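Cardboard club is back, and this time we have a proper table

Plenty of you have been asking when we'd be doing another round of cardboard making in Tovville, and I'm so pleased to say we're off again! The first get-together went ahead last week at the Valtorell rooms, with the big pale table set up by the wall, and I came home with glue on both sleeves and far too many ideas.

For anyone new to the newsletter, we make useful things out of old boxes. Drawer dividers mostly, also magazine holders, seed trays, picture mounts and one very ambitious castle. You don't need to be good at drawing or own a special knife. If you can bring a box that would otherwise go out with the recycling, you're in.

I can't tell you how much difference a good work surface makes. For two winters we did all this on a pair of folding tables with a ridge down the middle, and every long cut went wrong at the same spot. A smooth, flat top in a light colour is a treat – you can find your pencil, you can see your scraps, and a sheet laid down on it stays flat while you score it.

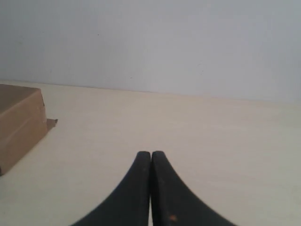
The other thing I'd say about tables is to clear them first. I know it's dull. We all arrive with bags and flasks and want to get going, but ten minutes of putting things on the floor saves a lot of hunting about for the ruler later on. Josée Kowalchuk, who ran the session, makes everyone do it before she'll open the glue, and she's quite right.

We spent most of the evening on drawer dividers. Josée's kitchen drawer at home is 66 cm wide and she has split it into 4 sections, all from one delivery box, and it has lasted since September (there was a small round of applause for the teaspoon section). The trick is in the slots. Cut each one halfway up the strip and only as wide as the card is thick, and the pieces grip each other without any glue at all. Mine were too wide and wobbled, so I did them again. Much better!

We also talked about which card is worth keeping. People tend to turn up with the cleanest box they can find, but worn pieces are lovely to practise on. Scuffs don't matter a bit on something that's going to live inside a drawer, and a crease can be handy if you plan your fold along it. If the top paper has torn or scraped away in one spot, put that side face down or cover it with a patch. Frayed corners just get trimmed off. Do look along the edge to see which way the ridges run, though, as it folds sweetly one way and fights you the other. 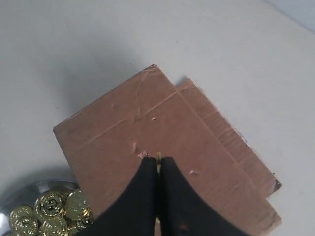 What to bring next time

One or two flattened boxes, any size, with the tape pulled off
A metal ruler if you have one
A pencil and a rubber
The measurements of a drawer you're fed up with (inside width, depth and height, please)
An apron or an old shirt

Knives, mats and glue are all provided. The Brzozowska bakery has promised us its empty flour boxes, which are wonderfully stiff, so don't worry if you come with nothing.

Booking and getting there

The next session is on 11 July 2025, and we'll be making magazine holders. It's free, but please put your name down at the Fasgate library desk so we know how many chairs to put out. The 552 bus stops right outside. Children are very welcome with a grown-up, and there'll be tea.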